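Storage and Floor Space in a Shared Workroom
Project report, second semester
Agata Cirillo, Leonardo Messina, Sveva De Luca

1. Background

The workroom at the end of the ground floor corridor is used by two courses and one evening club. In January our group was asked to look at how things are stored there and to suggest changes that cost little and can be made by students. Our budget was 80 euros. Debora Cocco supervised the project and Rosario Martinelli gave us access outside class hours.

We did not try to redesign the room. The walls, the lighting and the large shelving had to stay as they were. We looked at three questions: where things are kept, how people find them, and what ends up on the floor.

2. Method

We visited the room at different times of day, including one Saturday when the evening club had an extra session. On each visit we made a sketch plan and marked anything that was out of its storage place. We also talked to users from both courses and asked them to find five items while we watched. We did not help them, but we let them ask each other.

Sveva kept the sketches and Leonardo wrote up the interviews. Agata did the shelf plan.

3. What we found

3.1 Shelves and boxes

The light gray shelving has open cubbies, so in principle everything is easy to reach. People liked this and did not want doors. The clear plastic boxes also worked well. When we asked for cable, most users went straight to a box where they could see a coil through the side. Labels helped less than we expected, mainly where the wording was old or the label had been turned to the wall.

The light wooden shelf by the white wall is a different case. It holds household items, and no course is responsible for it. Users described it as "the other shelf" and rarely looked there, even when the thing they wanted was on it.

3.2 The floor

Most of our marks were on the floor. It is pale and smooth, and people like to work down there because the tables are narrow. Foam pieces are used a lot for practice in stacking and placing, and both the red blocks and the green pallets tend to stay where they were last used. The pallets have a number printed on the front edge and stand on short feet, so they are easy to identify and easy to pick up. They had no fixed place on the shelves when we started.

Cables were the second problem. Users told us that they put the long ones away but leave the short ones out, as they expect to need them again the same day.

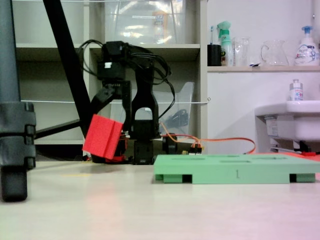

4. Changes we made

We gave the foam pieces their own cubby at knee height, with the pallets lying flat at the bottom and the blocks on top. We rewrote the box labels in larger letters, using the words people had used in the interviews. One label now says "short cables" and nothing else. We also moved the cable boxes closer together.

For the floor, we proposed a taped area for work and a clear path to the door. The tape was put down on a trial basis — it can be removed without leaving marks.

5. Results and limits

After two weeks we repeated the search task with the same five items. Users asked each other for help less often and opened fewer wrong boxes. The foam cubby was used from the first day. The taped path was respected in the mornings and mostly ignored by the club.

The wooden shelf is unchanged. We could not agree on who should decide what belongs there, and we leave that question to the two courses. A longer trial would also be needed to see if the labels stay readable and if new boxes get labeled the same way.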